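4.2 How the care shelf gets put together

I should say up front that I went into this part of the study thinking the care shelf would be the dull bit. Our main interest was shoes - how small footwear shops group them by size, by price and by who is likely to ask for them. Polish, brushes and cleaners were only on the observation sheet because Devendra Garg insisted, and I gave them one narrow column at the right-hand side. By the second week I had run out of room in that column and was writing up the margin.

Let me back up a little. We worked in two neighborhoods, Dostholm and Zomthorpe, and in each one we asked shopkeepers to let us stand around while shelves were being filled or straightened. Over the whole study we logged 2,802 moments when somebody put a product down, picked it up again or shifted it along. I called these "placements" in Section 3 and I'll keep doing that. Of the placements, 190 involved shoe care goods, which is a small slice, but they were by far the most fussed over. A box of sandals tends to go onto a pile and stay there. A tin of polish gets put down, turned, nudged, squared up with its neighbor and then nudged again!

Why so much fuss over something so small? I asked everyone this, probably too often. Ramesh Kashyap, who has run a shop in Dostholm since before I could tie my own laces, told me that a tin is the one thing on the shelf people pick up without asking. They put it back anywhere. So for him squaring up the tins is a way of seeing at a glance whether anyone has been at the shelf. Harish Bajpai gave me a totally different answer, that round things look messy next to square things unless you make the round things behave. I like both answers and I don't think I have to choose between them.

Figure 7 is a good one to have in mind while reading this section, so I'll point to it now even though it comes at the end. The four Cherry tins are set in a tight two-by-two near the front of the shelf, and both hands are on them at once, fingertips on one pair and a palm's worth of pressure on the other. We saw this two-handed grip again and again. I ended up calling it "blocking" in my notes (Hemant Pandey, who coded the second half of the material, hated the word and used it anyway). The shopkeeper treats several tins as if they were one object. You can move a block, line it up with the shelf edge and leave a gap beside it, and none of that works very well if you go tin by tin.

Blocking was much rarer with bottles. Liquid polish bottles have a tall cap and a narrow foot, and our shopkeepers mostly handled them singly, by the neck. They still ended up in little groups, though. In the figure the Kiwi bottles with the orange caps are standing four together, two toward the back and two slightly in front, so the group is two by two like the tins but a bit more relaxed about it. That fits what we found in general. Groups of four were popular for both kinds of product, and the tin groups were tighter than the bottle groups.

Then there are boxed goods, and with those, people start to build. The yellow and black Venus boxes at the right of the shelf in Figure 7 show the habit I mean: one box lies on its side over the two front ones, with its end panel facing out. Naveen Nigam calls this a "cap box." His view is that it gives you the name twice, once from the upright boxes and once from the one on top, and that a stack with a cap reads as a stack even from the door. I was skeptical. Still, when we asked shoppers in Zomthorpe to point to whatever they noticed first on a mixed shelf, 60 of them picked something with a cap box and 50 picked anything else. That's not a huge difference, and I wouldn't hang a theory on it, but it was enough to make me stop rolling my eyes at Naveen.

Brushes are the odd ones out. A shoe brush doesn't stack, doesn't block and doesn't have a front in the way a printed box does. In most of our shops the brush was placed right next to the tins, and the reason people gave was simply that you can't use one without the other. The brush in the figure, black bristles in a yellow wooden base, is lying in just that spot. I did see one shop on Devadiga Lane where brushes hung from a hook by the register, and the owner told me he was thinking of moving them back.

One more thing about what stands behind all this. The care shelf is nearly always shallow, and the space at the back gets filled with shoe boxes. In the figure it is a stack of six teal-green ones, three rows of two, with Induslite or indus branding on them. I first coded boxes like these as storage. Harish talked me out of it. He argued that a flat, even wall of one color is what lets you see the small stuff in front, and once he'd said it I went back through the January notes and recoded the lot (a long evening, with a great deal of tea). I now count them as backdrop, and Table 5 uses the new coding. The old numbers are in the Brornik appendix for anyone who wants to compare.

Figure 7. Setting out polish tins on a care shelf, with liquid polish, a brush and boxed goods alongside.

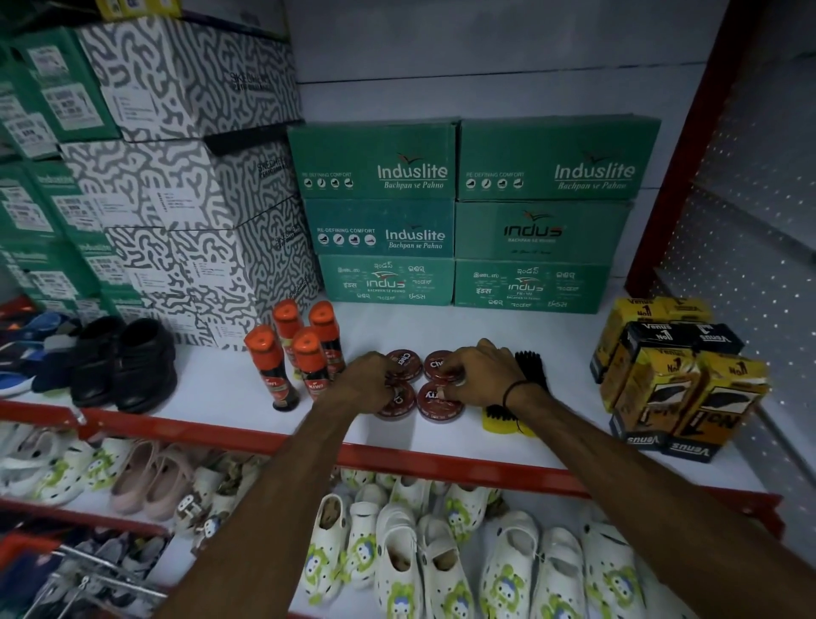

Should a small shop keep its shoe polish next to the shoes or by the register?

Next to the shoes, if there's shelf space for it. The shopkeepers we talked to found that people think about polish while they're looking at a pair, and by the time they get to the register they mostly want to pay and go.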